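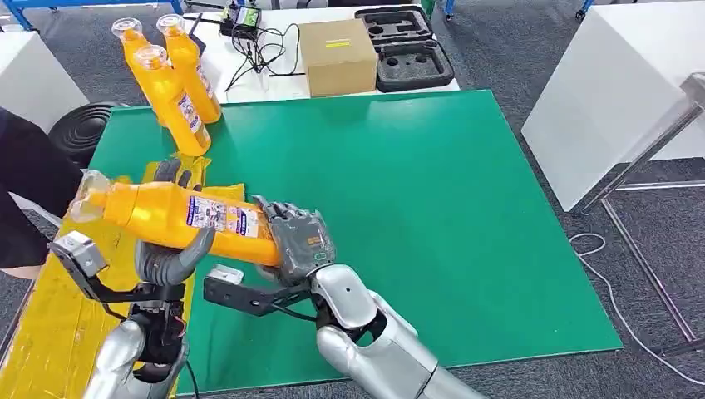 Vol. 4, No. 2

Datcombe Label Text Set
README, last touched Jun 3, 2026

What's in it: 2,721 lines of text typed off household product labels. Dish soap, cough syrup, floor cleaner, pancake mix. One line per row, tab separated. Text only.

Files
labels.tsv - the main one
stores.tsv - shop codes (Wirkmont, Fandville, a few others)
notes.txt - messy, read it anyway

Columns: id, shop, product type, line text, typist. 12 product types, list is in notes.txt.

Known problems
- Fine print is patchy. Unreadable words are marked ??
- Fandville rows have the old shop codes. Will fix.
- Accents got stripped somewhere in the export, dont trust the French.
- Duplicates, mostly shampoo.

Changed since last issue: typist column added, blank rows gone, weights now all in ounces exept the Wirkmont ones.

License: free for any use, credit the Usmani label project. Corrections go in the tracker, one row per ticket please.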